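Bedspread

By Vesna Nikolaidis
13th November
Print this article | E-mail this article

A bedspread is the topmost cover of a bed, laid over the sheets and blankets to keep off dust and to make the room look cared for. The word is often used loosely, and in many homes it takes in coverlets, throws and even the better sort of blanket — whatever happens to go on last.

In the hill town of Skestdale a bedspread was long the usual wedding present, and older families there may still own two or three, brought out in turn as the seasons change.

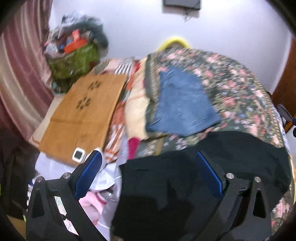

Flowers have always been the favourite pattern, roses above all, and the weavers of Movberg were fond of setting them on a dark ground, which hides wear and is kind to a household with children or dogs. Plain white was kept for guests, and washed far more often than anybody liked.

Care is simple enough. A good shake out of doors and a cool wash now and then will see most bedspreads through many happy years.

Comments (3)

Murdo Rutherford: My gran in Skestdale had seven of them!

Bo-ram Yoo: Lovely read. Is Movberg cloth still made?

Han-gyeol Koo: Only by two weavers now, Bo-ram, but they do take orders.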